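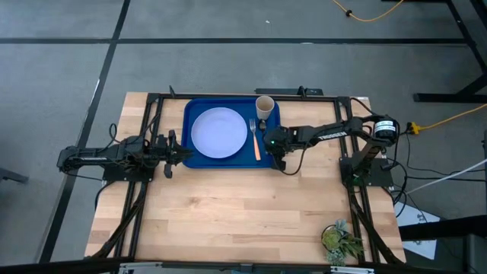
About Fundley

Fundley supplies meal tray sets to day programs, small residences and school lunch rooms. A set consists of a tray, a plate, a fork and a cup, specified together so that one layout can be repeated at every seat. We also write the layout sheets and train the people who set and clear the trays.

The company was started by Kevin Mac an tSaoi and Zuzana Kopecký, who still run it. Kevin handles purchasing and stock. Zuzana is responsible for layouts and training. The office and stockroom are in Herkcombe.

What we supply

Trays are rectangular with a raised rim. The standard colour is blue. Plates are round and come in pale colours, lavender being the most ordered. Forks are metal with a coloured handle, orange by default, and other handle colours can be ordered by the box. Cups are paper and are sold by the sleeve.

Plate and tray colours are chosen as a pair. We do not supply a blue plate for a blue tray, as some diners have trouble finding the rim of a plate that matches what is under it. Customers who already own trays can send us one, and we will match plates to it.

Layouts

The basic layout places the plate on the left, the fork upright to the right of the plate and the cup at the far edge of the tray, above the fork. The remaining space on the right is left clear for a side dish or napkin. A mirrored layout is available for left-handed diners and is printed on the back of the same sheet.

Our catalogue lists 31 layouts in two series. The Sallix series covers cold meals and snacks. The Čierny series covers hot meals and uses a deeper tray. Sheets are printed at actual size so that a tray can be laid on top and checked.

Training

Sessions run for two hours and take up to 10 people. They cover setting, carrying, clearing and stacking. Participants work with the customer's own trays wherever possible. Sessions are held at Herkcombe or on the customer's site, and the fall schedule opens in September.

Ordering

Orders are accepted by email or telephone. Plates and forks are packed separately from trays and should be washed before first use. Replacement pieces can be ordered singly. Please quote the series name and the handle colour.

Page last revised Fri 5 January.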